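Vandbridge Memorial Service Adds Online Obituary Filing for Families

Vandbridge, March 25, 2026. Lucero Funeral Services has opened an online filing system for obituaries and service notices at its Vandbridge and Zokbridge chapels. The system, named Uvum, replaces the paper form used at both locations.

Families enter the full name, dates of birth and death, place of residence, survivors, and service details. Each notice is checked against the arrangement file by a staff member before publication. The standard notice runs up to 20 lines and is included in the arrangement fee. Longer notices are charged at $49.

Corrections may be submitted for 3 days after publication. Requests must come from the person who signed the arrangement contract or from a next of kin named in it.

"The most common errors are in the spelling of survivors' names and in the order of service times," said Harsh Jaiswal, director of records at Lucero. "The new form keeps those fields separate and asks for each one twice." 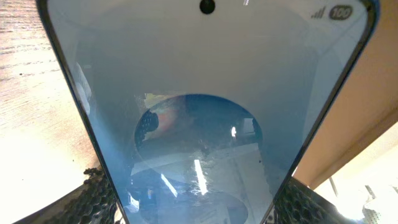

Notices filed through Uvum stay on the chapel website with no end date. Guest book entries are reviewed twice daily and can be closed at the family's request. Printed copies for the service are available in 2 sizes.

Paper forms will be accepted at both front offices until the end of June. Notices already published do not need to be filed again.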